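What we're spending the gripper money on

11 Feb 2024

So the budget went in on Friday night, after I'd rewritten it more times than I'd like to admit, and a few of you asked how you even cost out a room like ours. Short version: badly, then again with a spreadsheet.

When I did the first draft back in December I put nearly everything under hand-held grippers. They're the exciting bit! You pick up a pair, you pick up whatever's on the desk, and you feel like you're getting somewhere. Then Maarja Ots went through my numbers and asked where the spare finger pads were, and the cables, and the power boards, and I had a line that said "misc" with nothing beside it.

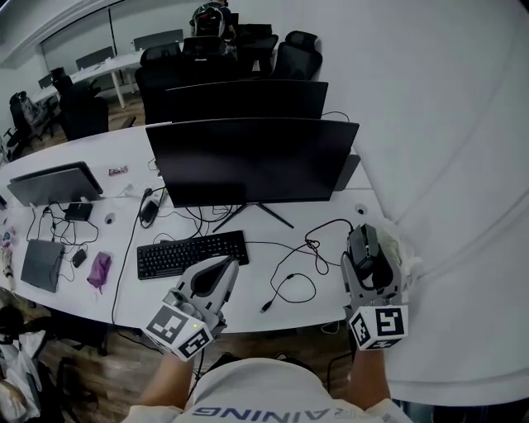
Mouse duty at the long desk, one gripper in each hand.

We asked three suppliers for quotes. Gevo came back first and cheapest, but freight was extra and so was pretty much everything else. Carretero wanted us to take a support plan for 11 months, which doesn't line up with our funding year at all (who sells 11 months of anything?). Laswood took the longest and sent the clearest quote, with every part on its own line, so I could cross things off without ringing anyone.

The number I keep staring at is $3,161. That's what is left for consumables and spares once the big items are out, and it has to last until the next round. I've pencilled in 21 sets of finger pads, which Maarja reckons is too many and I reckon is too few, so we'll see. Pads are the part you squash against things all day long and I'd hate to have a pair of grippers sitting in a drawer over a bit of rubber.

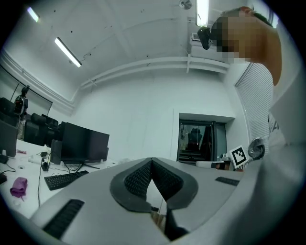
The other thing I got wrong was desk space. I'd priced up a second station as if it were only the hardware, and forgot that it needs a monitor, a keyboard, a chair and somewhere to plug it all in. Lullow, the second-hand office place, had 9 chairs going cheap - I've asked them to hold two while I find out who can lend me a van.

Marker printing I've left at nearly nothing for now. I still have to ring Laswood on the freight, and Maarja wants the pad numbers redone before anything gets ordered.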